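The Momwood Correction

The instrument had been reading low for eighteen years. The surveyor established this in the first hour by setting the old tide gauge at Grunen against the new one and letting both run through a falling tide. The old gauge lost 3 millimetres for every metre of water. It had done so, as far as she could tell from the ledgers, since its float was replaced.

The ledgers were kept in a cupboard in the pump house. There were 21 volumes, ruled by hand, each covering a little under a year of the station's life. The entries were made at six in the morning and six in the evening in the same upright writing. Height, wind, pressure, remarks. The remarks column was mostly blank. Where it was filled in, the entries were short: ferry late, ice at the sluice, lamp out at Musia.

She had been sent to apply a correction. The method was set down in a circular from the harbour office at Fan, and it was not difficult. Each height was to be multiplied by a constant, the result written beside the original in red, and the page initialled. The original figure was to remain legible.

She worked at the bench under the window, where the light lasted longest, and reached the third volume on the second evening.

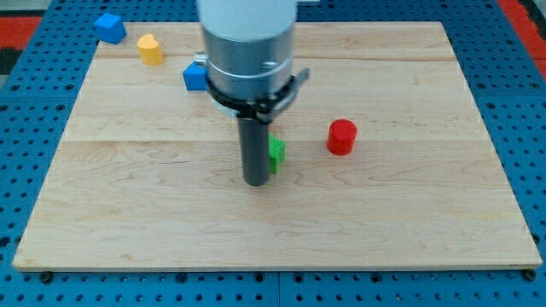
On page 664 of the running count the corrected figures stopped making sense. For one week in August the heights, once multiplied, came out too high. They stood above the mark on the quay wall, and above the sill of the pump house itself. She repeated the arithmetic and got the same result. She then compared the raw figures with the printed predictions for that month and found that they agreed to the millimetre, morning and evening, for seven days.

A faulty gauge does not agree with a prediction. Either the float had repaired itself and failed again, or the keeper had not read it that week and had copied the heights out of the tables.

The remarks column for the first of those days said Momwood. It said nothing else. The other six were blank.

Momwood was on the chart, four hours inland by the old road. It had a chapel and a hospital, closed since. She looked at it for some time with the dividers open in her hand, although there was no distance she needed to take.

The circular made no provision for invented readings. Properly they should be struck out and the week reported as a gap. A gap had to be explained on a separate form, and the form asked for the name of the person responsible and the cause of absence.

The evening tide had begun to make. She went down the steps, read the new gauge, and came back up to enter it. Then she turned again to the week in August and left the seven days as they stood, without the constant. In the margin, in red, she wrote – no correction required – and initialled the page.

She blotted it and went on to the next.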